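Flornden Learning Room
Progress report to the Pedgate Fund, second period
Grant reference 3029

Dear friends at Pedgate,

It has been a full and happy stretch of months since we last wrote, and we are glad to have the chance to sit down and tell you how things stand with the sorting and letters table. We know the form asks for a page on each heading, but you were kind enough to say last time that you would sooner hear it in our own words, so we have run the headings together a little and hope that is all right.

The room first. When your first payment came through we were still sharing the long space at Eide with the sewing group, and everything had to be packed into crates at the end of each session and carried down the hall. That is behind us now. We have the small room at the back for ourselves, with a door that shuts and a decent radiator, and the table stays set up from one session to the next. You would not believe what a difference it makes to walk in and find things where you left them! We put cork down as the working surface after trying a bare tabletop for a few weeks. The bare top was noisy, and small pieces skated off it and under the cupboards. Cork is quiet and kind to the hands, and it wipes down well enough if you catch a spill early.

Then the materials. Our plan in the application was to buy a ready-made letter set from Malteck, and we did get as far as asking for a price. It was more than we had set aside, and the pieces were hard and rather small for the people who have trouble with their grip. So we went with soft cubes and a black marker, and wrote the letters on ourselves. The lettering is not elegant. Some of it leans, and some of it has rubbed a bit with handling, but it can be gone over with the marker in a minute, and people seem to feel freer with something that is plainly homemade. We have left the savings in the materials line and would like to talk with you about it further down.

For sorting we use shallow round containers, set out at the side of the cork so that the middle is left open to work in. Our first ones were deep plastic tubs, and they were a mistake – once a piece was at the bottom it was out of sight, and a good many people lost track of what they were doing. The shallow ones let you see what has gone where.

A red cube with the containers, and the pink cube with its H and A:
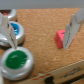
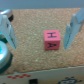 Attendance has held up through the winter, apart from the two weeks in February when the heating was off and we had to send everyone home. We made those up with two longer sessions in April, and they went so nicely that we may keep the longer session on as a regular thing. People get settled, they have their tea, and they go back to the table for a second round without being asked. Several have moved on from sorting by color to picking out the letters of their own names, and one or two like to leave a word on the cork for the next group to find.

Not everything has gone to plan. The storage shelf we promised you is still not up, as the back wall is softer than we thought and will need proper fixings. The session notes have been patchy too, and we have gone over to a single sheet by the door, to be filled in before coats go on.

On the money, we are within budget on every line except printing. We would like to ask whether the unspent part of the materials line might go toward the shelf and a second piece of cork, so that two people can work side by side without bumping elbows. A short note from you would be enough for us to go ahead.

The kettle is always on, and you would be very welcome to come and see the table in use before the summer break.

With warm thanks from all of us at the Flornden Learning Room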